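Workshop notebook, Tulbridge sorting room
September 2019

Knitwear trial, second go at the order of work.

Picked up where the April notes stop. The question is still how to get donated knits from the bale to the Belay racks without stretching them, and how much time we can spend on each one before it costs more than it sells for. The lot this time was 233 pieces out of the Mernum bale, mostly darks, plus a handful of woven things that get thrown in with the knits every time.

Setup. White table cleared at the near end, stand left at the back. Green crate behind it. Labels printed on the Fimetti, which jammed twice. The roller needs cleaning again and I have put it on the list.

Order of work as tried:
Shake out, check both sides, check cuffs and neck.
Colour pile, then weight pile.
Fold or hang, decided by weight and by how far the neck has gone.
Label last.

The April notes had the label going on first. Doing it last is slower per piece, but we stopped throwing out labels for things that end up in rag. Last time we wasted 100 of them on one bale. This time 23, nearly all my own fault from labelling ahead while waiting for a table to clear.

Blacks and navies are the trouble. Under the old tubes I could not tell a charcoal from a black at arm's length, and we sent mixed sets out because of it. On the white tabletop it's better. Put a grey-blue next to a black and there's no argument. I'd keep one known colour out on the table the whole time as a reference and not fold it away until the end of the lot.

Lint is worse than I wrote down in April. Anything black picks up whatever was on the table before it, so the darks should go through first, straight after the wipe-down, and the fluffy pale stuff at the end. I had it the wrong way round for the first half of the lot and spent a good while with the roller brush afterwards. The brush itself is nearly bald. Need to order another, and get the one with the longer handle.

Gathering versus laying flat. Flat is the proper way and takes up the whole table. Gathering the piece in the middle and letting the rest hang out loose lets you move it in one go, and most of the weight stays together. It does leave creases where it's bunched. On the ribbed parts they dropped out after a few minutes. On the finer plain knit they stayed in overnight and had to be steamed, so fine knits go flat, no exceptions, even when the table is full.

Long narrow pieces (scarves, belts, straps, whatever comes off a cardigan) keep getting separated from what they belong to. I tried a loose knot, which held but marked the cloth. A paper band was fine and cheap. We have a box of 500 bands under the sink, damp on one side, still usable.

Table space. A black piece gathered up next to a slate-blue one, with the stand and the crate behind, and there's still plenty of white to work on in the middle.
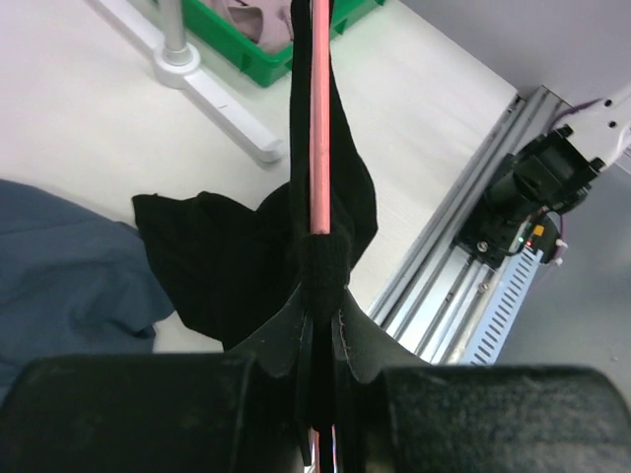 Zodwa Radebe thinks the darks should come off this table altogether and go on the long bench by the window, where they can be spread out properly and the colour check done in daylight. Her other point was that a crate per colour would save us turning things over twice. She would sooner drop the weight pile than the colour pile if we have to lose a step, as customers complain about mismatched blacks and have yet to complain about a heavy jumper on a light hanger.

I'm not sure about dropping the weight pile. Heavy knits on thin hangers get shoulder points within a week and then we mark them down. The bench I agree with, as long as the boxes that live on it can go somewhere else. Zinash Fikre has the key to the side store and I'll ask about the bottom shelf.

For next lot:
Darks first, on the bench if it's free.
Labels last, printed in small runs.
Fine knits flat.
Paper bands on anything long and narrow.
New lint brush.
Fimetti roller, clean before starting.

Rag bag went out full. Wovens are in the box by the door, not yet sorted.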